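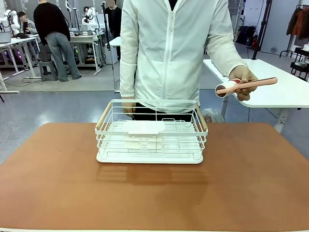
Chapter 3
Household Tools and Where They Live

Most of the work of running a home is done with small, cheap objects that belong to one room by habit and get used in several others. A lint roller is a good case. It is a clothing tool, sold beside the ironing board covers, yet it turns up in kitchens, cars and front halls, and a person may well be holding one by its pink handle while the other hand rests near the back of a dish rack. The two objects have nothing to do with each other in use. One removes fibres from cloth with a tacky surface that must stay dry and clean. The other is a wire basket on a plastic tray, made to hold wet things while they drain. Deciding where each should be kept, and what should be kept near it, is the subject of this chapter.

In Chapter 2 you drew a floor plan of a kitchen and marked the work areas on it. You will need that plan again. If yours was marked and returned, make the corrections before you start, as the activities at the end of this chapter depend on the distances being right.

3.1 Home location and point of use

Two terms are used throughout the rest of the book.

The home location of an object is the spot it goes back to when a job is finished. Every object has one, even if it is only the corner of the bench where it tends to get dropped.

The point of use is the place where the object does its work. A dish rack has a single point of use, beside the sink, and for that reason its home location and its point of use are normally the same. A lint roller has at least two: the wardrobe, where clothes are chosen, and the front door, where they are checked on the way out. Scissors may have five or six.

When the two places are close together, things tend to be put away. When they are far apart, things collect on whatever flat surface lies between them. Tables suffer most from this — they are level, at hand height and usually on the way to somewhere else.

3.2 Wet storage and dry storage

The simplest division in any storage plan is between what may be stored wet and what may not.

Wet storage has to let water run off and air move through. Dish racks are made of spaced wires so that plates and cups touch as little as possible, and many stand on a tray that catches the drips. The tray needs to be lifted out and rinsed often. Standing water under a rack leaves a film, and in hard water areas it leaves scale as well. Chopping boards should stand on edge to dry so that both faces get air. A board laid flat across the top of a rack will dry on one side first, and it also slows the drying of anything beneath it.

Dry storage covers paper goods, adhesives, most textiles and anything with a cardboard core. Adhesive sheets pick up dust, flour and crumbs if left uncovered in a kitchen, and damp weakens the paper backing of many refills. Keep them in a closed drawer or a cupboard well away from the sink.

3.3 The Poltstead flat

The worked example for this chapter is a 2 bedroom rental flat in Poltstead, shared by Ilham Lau and a cousin. The kitchen has one bench, one sink and a table that serves for meals, homework and folding washing. When the two moved in, the table was the home location for so many objects that it had to be cleared before every meal.

Their first step was to write down what was on the table at the same time each evening. They did not move anything during this stage. Their second step was to write a point of use beside each item, and only then did they choose new home locations. Parts of the list are reproduced in Section 3.5, with their notes — some of them hard to read — typed up in the margin.

They bought very little. The one purchase was a set of hooks for the inside of the laundry cupboard door, which now hold the clothes brush, the lint roller and the peg bag.

Terms to know before you read on

home location
point of use
drip tray
wet storage
dry storage
holding surface

Before you begin

Choose one table or bench at home. List everything on it this evening, before anyone tidies up. Beside each item write its point of use, and put a tick against those used within arm's reach of that surface. Keep the list in your workbook, as you will add to it in Section 3.4.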